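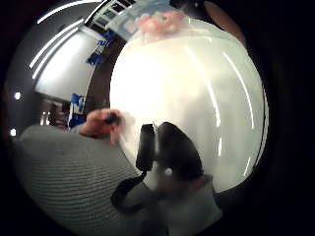
Kirstin Carnegie has bought theatre equipment for 22 years and no longer reads the brochures. "They all say shadow-free," she says. "Put two heads over the table and look again."

Her hospital tried the Walell ceiling light last October, on loan from Laing. The quote was 2,560 pounds a head, before fitting. Was it better than the old one? "Brighter, yes. The surgeons turned it down by lunchtime."

She is cooler still on claims about airflow. Laing sent her a smoke test – done in a room with no staff in it. "I asked for one with people moving. I'm still waiting."

And the bulb life? She laughs. "Ask me when one has failed. The arm joint went first, on a Saturday, and the part took weeks."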